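Section 4: Laying out and fitting the planet gears

Right, if you've come straight from section 3 you should have the old grease off everything and a cup of tea going cold somewhere. I've built a fair few of the Drivham reduction kits now and this is the part I enjoy most, so don't rush it!

You'll need the three planet gears, the round carrier plate, a lint-free rag, a soft brush and a tub of grease (I use Omach, the kit comes with a sachet of Gatti, either will do).

1. Put down a mat or a thick cloth before you get anything out of its bag. Gears roll, and they love a hard floor.

2. Take the planet gears one at a time and go round the teeth with the brush. Turn each gear slowly under a decent lamp and look down the sides of the teeth as well as across the face.

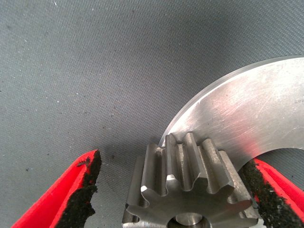
Fig. 4.1 Steel spur gear, teeth uppermost. Fine tool marks like these on the side of a tooth are fine to leave.

3. Run a fingernail over anything you're not sure of. If the nail slides across, carry on. If it catches, you've got a burr, and it wants a few light strokes with a fine stone. Wipe the gear again afterwards, every time.

Note: Rohani Mangundap wrote to ask whether the tool marks should be polished out. Please don't! I did that on my first set and spent an evening making perfectly good teeth slightly the wrong shape.

4. Check the bag label against your parts list. Planets for this kit are marked 719. If yours say 2876 you've been sent the set for the bigger housing, and they won't mesh however nicely you ask them.

5. Wipe the carrier plate on both sides and lay it flat on the cloth, then set the planets out on it, spaced round the centre hole. Leave the sun gear in its bag for now.
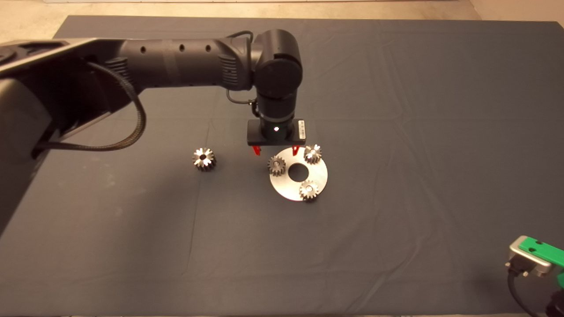
6. Stand back and look at the spacing before you go any further. I like to do this dry, with no grease at all, as it's so much easier to shuffle things along with clean fingers (and you will be shuffling).

7. Once you're happy, lift the planets off again and grease the teeth with the brush. A thin coat, just enough to dull the shine. Leave the greased gears to sit for 30 minutes while you read section 5.

Caution: keep grease off the flat faces of the plate. Vandana Kushwaha's first build crept out of line this way and she had to strip the whole lot down again, poor thing.

8. Put the planets back in the same positions and cover everything with a clean rag if you're stopping for the night.

Re-grease every 3000 hours of running, or sooner if it starts to whine.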